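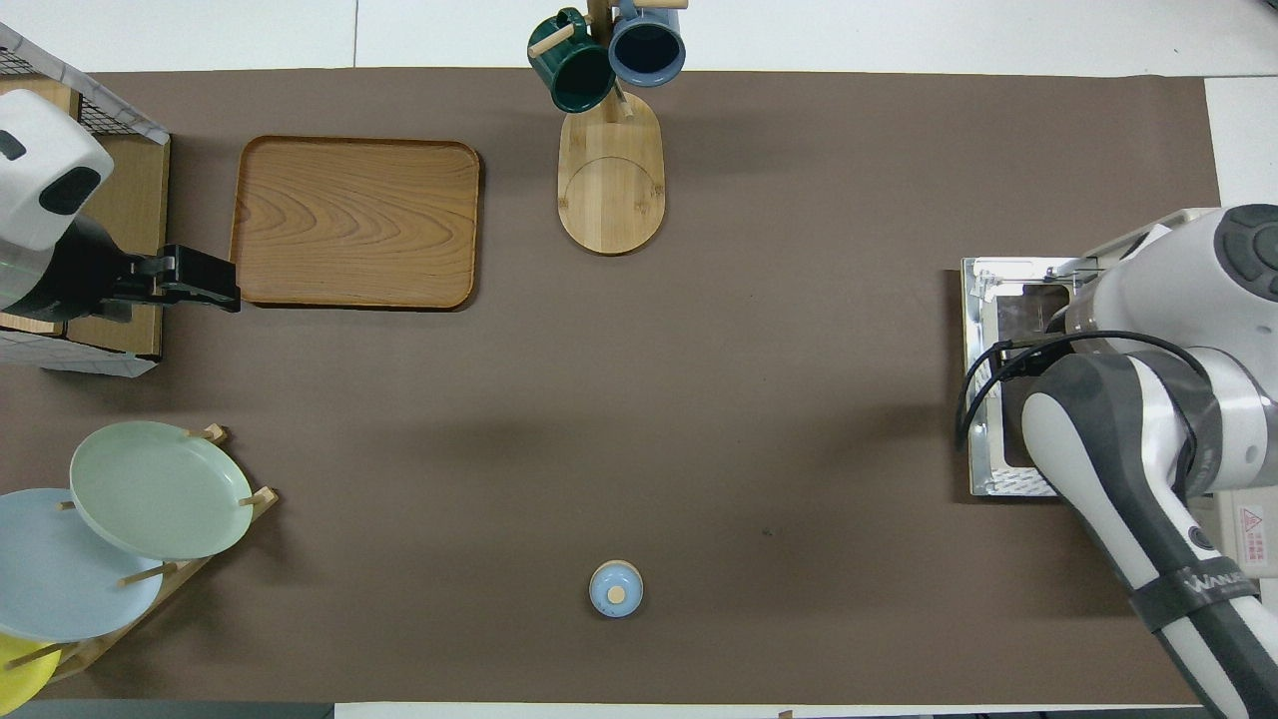
Madalena reckons the embossing folders are giving us soft edges because the card stock is too thick, and she'd like me to drop to the 300 gsm before I touch anything else. Fair enough. I'd already fiddled with the shims by the time I read her note (sorry, Madalena!) so today's lot is a bit of a muddle, but I've kept the two piles apart.

**15 September 2018, card bench**

Started with the Perwood kraft, A6 blanks, fern folder. One shim — fuzzy. Two shims — lovely deep veins but a crack right along the fold, and you can feel it with a fingernail. Took one out and turned the folder round so the hinge goes through first. Better! Still a bit mushy in the top corner, same corner as in June, so I think that's the plate and I should stop blaming the paper.

Then the white 300. Ran 20 through with the fern and binned 2, both my own fault for feeding them skewed. The rest are crisp enough to go to Jaime for the sentiment stamping.

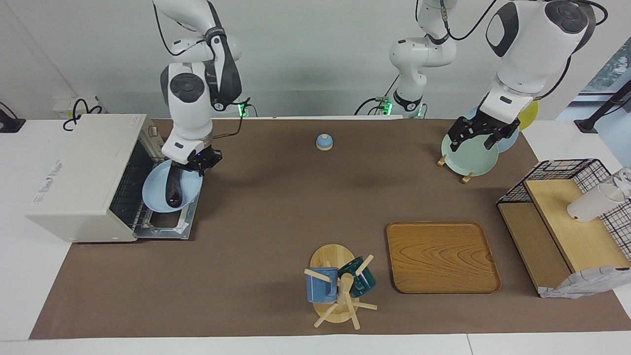 Inks next. The Trarkex green goes on beautifully and then just sits there on the raised bits, I smudged one with my sleeve a good while after I'd put it down. The Guerreiro pad is duller but it behaves. Might try Trarkex for the flat panel and Guerreiro over the embossing, if the greens aren't too far apart next to each other. Tomás has the swatch book, need it back.

Didn't get on with the Huka glue at all. Lumpy out of the nozzle, and it cockled the vellum so badly that I peeled the whole layer off and used tape runner instead. Is it old? No date on the bottle that I can find.

To do:

- cut 40 more blanks from the white, score BEFORE embossing this time
- swap the top plate and rerun the fern, one shim, hinge first
- ask Aurelio whether he still wants the envelopes lined — if he does we're short of the striped paper
- new blade for the trimmer, it's chewing the kraft

Zane's got the snowflake folder till he's finished his tags, so that one waits.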